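Grip dropout (Oria two-arm cell)

Grip dropout is a fault where a robot hand lets its fingers go slack mid-task. I first met it in January, and it drove me nuts!

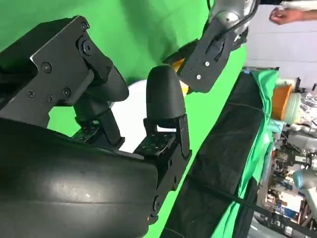
What causes it?
A loose connector at the wrist, which cuts finger power for a moment.

Gladys Rotich logged 45 dropouts in our plate-loading runs — more than I'd guessed. 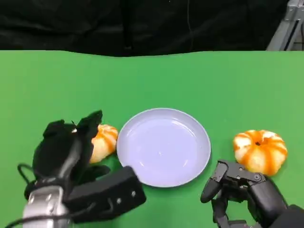 She blamed the software first, and so did I. Reseating the plug fixed most of them.
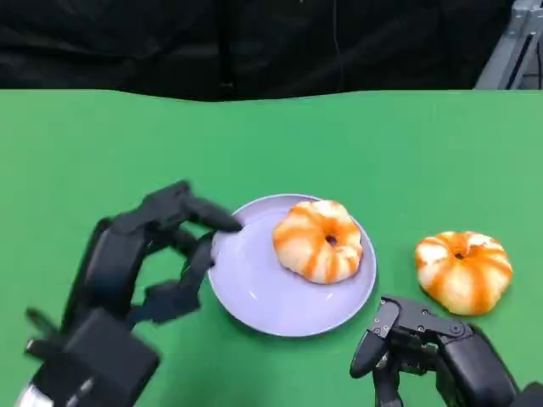

The rest went away with a new cable.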